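I had been sitting on the same question since spring, and it was a boring one. How much robot do you buy before you know what you want the robot to do? Our shop had money for one arm, maybe two if we skipped the good grippers, and everybody I asked told me to buy whatever they had bought. So I did what I usually do when I'm stuck and went to bother Dzifa Osei.

Dzifa plans equipment purchases for Plondari, a small outfit that packs and finishes household goods for other companies. She has bought arms, returned arms, and once paid to store an arm for most of a year (she will tell you about that one whether you ask or not). We talked in August at her desk, which is really half a desk, with a big monitor on it and a sandwich she never got to.

I figured we'd begin with brochures. She doesn't keep any.

"I used to have a drawer," she told me. "Then I noticed I was comparing payload numbers for parts that weigh less than my phone. What I want to know is whether the thing can get over the table from where I plan to bolt it. So now we build the table first."

She means build it in simulation. Before Plondari asks for a quote, somebody models the work cell, drops in a table and a gripper, and they move it about and look at what the wrist camera would see. Dzifa had a few of these up while we talked, and she kept flipping back to them in the middle of sentences about completely different things.

"People laugh at the table," she said. "But the table is where my money went last time! I budgeted the arm to the penny and then I had to buy a different stand, because the mount was too low and the wrist came in under the edge. That's a second purchase order, and my boss has to sign it, and now I'm the person who forgot the table."

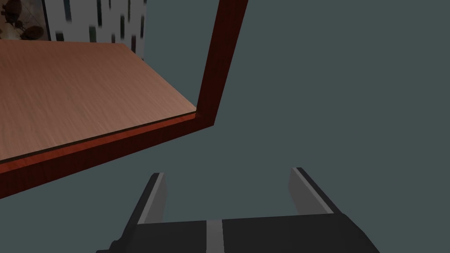 Ilídio Rebelo leaned in from the other half of the desk to say that the stand should never have been a separate line in the first place. He'd put the arm, the stand, the cabling and the gripper in one number and refuse to let anyone approve a piece of it. Dzifa waved a hand at him. They have clearly had this argument before, and I got the feeling I was a fresh audience.

"He's right, but it scares people," she said. "You show one big number and they say come back next year. You show them four smaller ones and they say fine, fine, fine, what's this last one?"

"And the last one is always the gripper," Ilídio said.

That got us onto grippers, and I confess I came in with opinions. I wanted a fancy hand. I'd seen a demo at a trade show where a hand with far too many joints picked up an egg, and I had been thinking about that egg for months. Dzifa let me talk about the egg for a while, which was kind of her.

"How many eggs do you handle?" she asked.

None. We handle none. We do picture frames and small wooden boxes.

"Then two flat fingers," she said. "Start there. Two flat fingers that open wide enough for your widest part plus a bit, and spend what's left on a spare set. You'll want the spares sooner than the joints."

Her own rule is to plan the job around a plain two-finger gripper and make the job prove it needs more. She writes down every part the cell is supposed to touch and checks the width against the opening. On her last list there were 16 parts, and up to four of them looked doubtful going in. Those were the ones she took to the vendors. Everything else she considered settled, and she didn't want to hear a pitch about it.

The vendors, by the way, were two. Welton quoted her a full package with installation, and Kamath quoted the arm alone at a much friendlier price. I asked which one she went with and she made a face.

"Kamath looked cheaper for as long as it took me to read the second page," she said. "I'm not saying they hid it. It was all there. But I had to add the controller, the training, and the freight myself, and when I was done I was 54 dollars away from the other quote. Fifty-four! I could have flipped a coin."

She didn't flip a coin. She picked Welton because their person answered the phone while she was still holding the calculator. I wrote that down and underlined it.

We drifted for a bit into one arm or two. This was my real question, and I'd been saving it up. My thinking was that two arms facing each other across a table would get twice as much done. Dzifa's thinking was that I should watch them try.

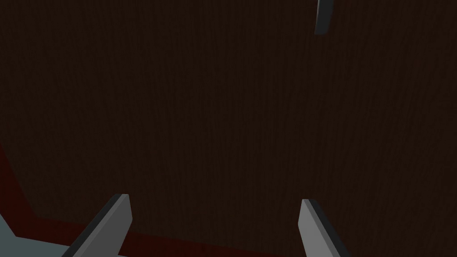 The trouble with two, as she explained it, is that you're paying for the space between them. Each arm has to know where the other one is, so there's more software and more setup, and the part of the table they can both get to becomes the most expensive real estate in the building. Plenty of jobs need it. If one arm has to hold a box while the other puts the lid on, then you need two, and there's no sense pretending. If you only want speed, she would have you run one arm for longer hours first and see how the numbers look after a season.

"Twice the arms was never twice the boxes for us," she said. "It was some more boxes, and a lot more meetings."

Ilídio disagreed again, sort of. His point was that adding a second arm later costs more than people expect, because you end up moving the first one. He would buy one arm and leave room for two: a wide enough table, enough power at the wall, and floor anchors placed with the second base in mind. None of that is exciting to put in a budget. He called it the dull money and said it was the only part of the last project he'd happily spend again.

I liked that so much I asked him to repeat it, and he got embarrassed and went to find coffee.

While he was gone I asked Dzifa what the simulation work costs, since I don't have anyone in my shop who can do it. She told me it depends on how pretty you want it, and that pretty is a trap. They use a tool called Skastora, and what she wants from it is reach and a sense of what gets in the way. She doesn't need the wood grain to be right. She needs the height to be right, and the edges, and any leg or post that might be where the wrist wants to go.

"Measure your own table," she said. "Don't take the size off the order form. Go over there with a tape. I have seen a whole plan built on a table that was never the size we thought it was."

And if a shop can't afford the simulation at all? She thought about it. Tape on the floor, she said, and a broomstick cut to the length of the reach. She has done that as well, and it caught one bad mount and missed another. I have since tried it with a mop. My crew has questions.

Toward the end I asked her for the one line she always forgets in a budget, and she didn't need any time for that one. It's the weeks when nothing works yet. The arm is paid for, the stand is paid for, and people are still doing the job by hand next to it, so you are paying twice. She puts it in now as its own line, with a plain name, and she fights for it harder than she fights for the arm.

"They always try to cut it," she said. "And I always say okay, which of you is going to come down here and pack boxes?" 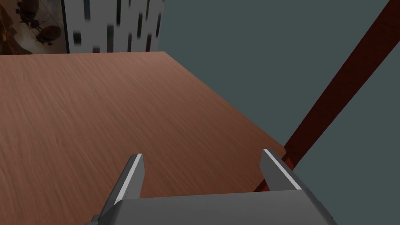

Posted 9 September 2019 by the shop blog desk
Filed under: Equipment, Planning, Interviews

A few people who read an early draft wanted to know what I ended up doing. I haven't bought anything yet! I have a list of parts with widths next to them, a table I've now measured twice (I got two different answers, so I'm going back with a better tape), and a budget with the dull money in it. One arm, two flat fingers, spare fingers, and room on the far side for a second arm if we ever need to hold a box and close it at the same time.

Dzifa has offered to look over the quotes when they come in. Ilídio has asked me to send him the whole thing as a single number.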